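Penteadeira Skasari com espelho oval

Zuletti Móveis > Quarto > Penteadeiras > Skasari

Disponível no showroom e por encomenda
Cor: branco
Ref. 116

Modelo que mais perguntam no balcão. Espelho oval, moldura branca grossa, toda entalhada, arabescos em volta e uma rosa grande em relevo no alto, do lado direito. Embaixo da moldura, folhas curvas. Estilo clássico, romântico, quem gosta gosta muito.

Vai bem em quarto de casal, closet, quarto de menina, salão de noivas. Também já foi pra hall de entrada, sem o banco, ficou ótimo.

O que vem

Penteadeira com o espelho
Kit de fixação
Chave de montagem
Paninho pra limpeza

O banco Au é vendido separado. Quem leva junto paga um frete só, pedir na hora do orçamento, depois de faturado não dá mais pra juntar.

Medidas

Profundidade do tampo: 60 cm
Altura total com espelho: 200 cm
Largura: duas opções, confirmar estoque antes de fechar

Medir a porta do quarto e a curva da escada. Sério. O espelho vai numa caixa separada mas o móvel sobe montado até a metade, e escada estreita com corrimão dá trabalho. Se for apartamento sem elevador avisar no pedido, a equipe vai com mais uma pessoa.

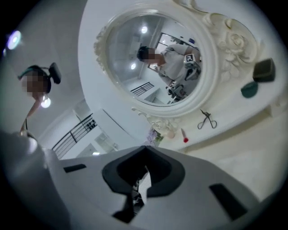
Iluminação: o espelho não tem luz própria. Luz de teto sozinha faz sombra no rosto, melhor completar com um abajur ou duas arandelas na altura dos olhos. Temos a arandela Ferkell em branco, combina com a moldura, ver na página de luminárias. Instalação elétrica não fazemos.

Limpeza

Pano seco e macio no dia a dia. Nos entalhes um pincel de cerda mole, daqueles de maquiagem que já não usa mais. A rosa junta pó entre as pétalas, passar o pincel toda semana. Vidro: pano levemente umido, nunca borrifar direto no espelho, o produto escorre pra dentro da moldura e mancha por trás. Nada de álcool na pintura, nem multiuso, nem esponja.

Se lascar a pintura, mandamos um potinho de retoque na mesma cor. Informar a referência e mandar foto.

Entrega e montagem

Prazo de 13 dias úteis pra capital. Interior sob consulta. Montagem inclusa na capital, agendada com a Lovely Tagle, de manhã ou de tarde, não marcamos hora exata. Deixar a parede livre antes da equipe chegar. Conferir o vidro na frente do montador e só depois assinar. Reclamação de espelho trincado depois da assinatura não temos como atender.

Troca: produto sem uso, na embalagem original. Cor especial não troca.

Cor especial

Dá pra pedir em marfim ou cinza claro, pintura sob encomenda, prazo dobra. Dourado só nos detalhes, a moldura inteira não fazemos mais. Amostra de cor fica no showroom, na tela do celular engana bastante.

Preço e reserva

Orçamento com a Hoi-yan Choi, pelo formulário ou direto na loja. Peça de mostruário com desconto até o fim de junho, retirada por conta do cliente, sem motagem. Quinta-feira a loja abre só depois do almoço.

Ver também: banco Au, arandela Ferkell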